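Section 8: Setting up your Wello leak sensor

I wrote this part after moving house in July, when I had to set mine up all over again (and got it wrong twice!).

1. Pull the plastic tab out of the battery tray. The light blinks green.

2. Open the Flerum app, tap Add, then hold the sensor button until you hear two beeps.

3. Give the sensor a name. I called my first one "Sensor" and regretted it as soon as I had a second, so go with the room.

4. Put a damp fingertip across both metal pads. Your phone should buzz within 17 seconds. If it doesn't, go back to step 2.

Note: the app keeps the last 1,000 alerts and then drops the oldest ones. Save a copy first if your insurance people want them.

Caution: don't glue the sensor down. You'll need to get at the battery, and I've cracked a case prying one up.

5. Pick your spot. Water runs to the low side of a floor, so I roll a marble and see where it ends up before I settle on anything, and I keep the pads flat and off the rug. For a toilet like this one, with the flush handle at the upper left of the tank, I still go by the marble and leave the handle out of it. Then run the fingertip test one more time and move on to section 9.

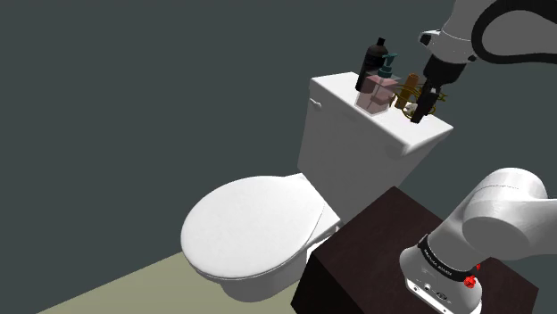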